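Home | Products | Table Linen | Care | Trade | Contact

Halta Woven Table Covering - Herringbone Grade

Halta is a medium-weight woven covering for dining tables, work tables and counters in small shops. It is supplied by Uvevberg in cut lengths or on the roll. The weave is a fine herringbone, printed on one face only.

Specification
Width on the roll: 211 cm
Minimum cut length: 99 cm
Roll length: 29 m
Edge finish: double-turned hem on cut lengths, raw on rolls
Print: pigment, one face

Cut lengths are measured flat and without tension. Allow 11 cm of overhang on each side for a table used for seated meals. Work tables can be covered flush and clipped under the edge - clips are sold separately.

Care
Wash before first use, with similar colors. Do not bleach. Line dry, then iron on the reverse while slightly damp. High heat on the printed face will dull the dark lettering before it affects the pale areas. Grease marks should be treated the same day with plain dish soap and rinsed from the back.

Pattern matching
The print repeats along the length only. Where two lengths are to be joined, order both from the same roll and state this on the order form. Shade can vary between rolls, and joined pieces from different rolls cannot be returned for color.

Trade orders
Full rolls ship from the Prarkel warehouse. Send questions on hemming and custom sizes to Ardalan Najafi at the trade desk. Page revised 22 December 2019.

We use cookies to keep your basket between visits. Accept | Settings

Related items
Ghorbani Table Felt
Halta Runner, Plain
Uvevberg Under-Edge Clips
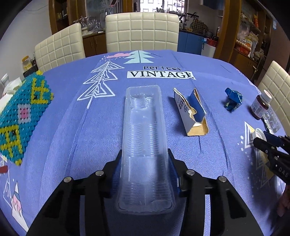

Periwinkle-blue herringbone with "Perfect VINTAGE" print.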